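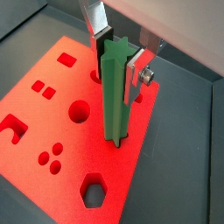 By Renata Dudek
Automation Safety Bulletin, Gandurden Technical Center
January

The fault that halted the insertion cell at Gandurden went unnoticed for most of a night shift. When the day crew arrived, the robot was still working through its routine, and the log held 1239 completed insertions. Of those, 897 had been made with the force limit switched off.

Lena Kaczorowski, who supervises the cell, was the first to read the log closely. "Every line said success," she said. "The force column had the same value all the way down from 11:40 p.m. onward. A sensor on a moving arm does not give you the same value twice in a row, let alone for hours."

The cell trains and tests robots on fitting shaped blocks into matching holes in a foam board. The star is the least forgiving of the blocks. It must be turned to the correct angle before it is lowered, and if it is a few degrees out, the points come down on foam instead of passing into the opening. With the force limit in place, the arm stops, backs off and tries again. Without it, the arm continues to press until it reaches the programmed depth.

According to the incident report, the cause was a loose connector on the force sensor cable. When the signal dropped out, the control software kept the last good reading and passed it on as current. That reading was low, and the software accepted it as proof that nothing was in the way.

"The connector is the part that failed, but I would not call it the cause," said Romain Royer, the controls engineer who led the review. "Cables come loose. The design allowed a missing signal to look like a safe one, and I signed off on that design."

Damage was limited to one foam board, torn at the points of the star opening, and a bent finger bracket. Both were replaced before the cell returned to service. No one was hurt. Mr. Royer asked that the report be classed as a safety matter all the same, as operators at Gandurden reach into the tray by hand to clear dropped blocks and rely on the same force limit while the arm is in slow mode.

Ms. Kaczorowski confirmed that this had been common practice. "We had an operator clear the tray twice that night," she said. "The arm was paused both times. I have thought about that a good deal - it was paused because he is careful, and the procedure did not require it."

The procedure now does. The arm must be fully stopped and locked before anyone reaches past the tray wall. The software has also been changed so that a force reading that stays frozen for 20 milliseconds stops the arm and sounds the alarm. The cable has been rerouted along the housing and is checked at the start of each shift.

Since the restart the cell has logged 1832 insertions, with two stops for frozen readings. One was traced to a second worn connector. The other remains open, and Mr. Royer declined to guess at its origin. "We have the arm's full record from that minute, and we are still going through it," he said.

The report has been sent to the center's other site at Rutkowska, where two cells run the same control software.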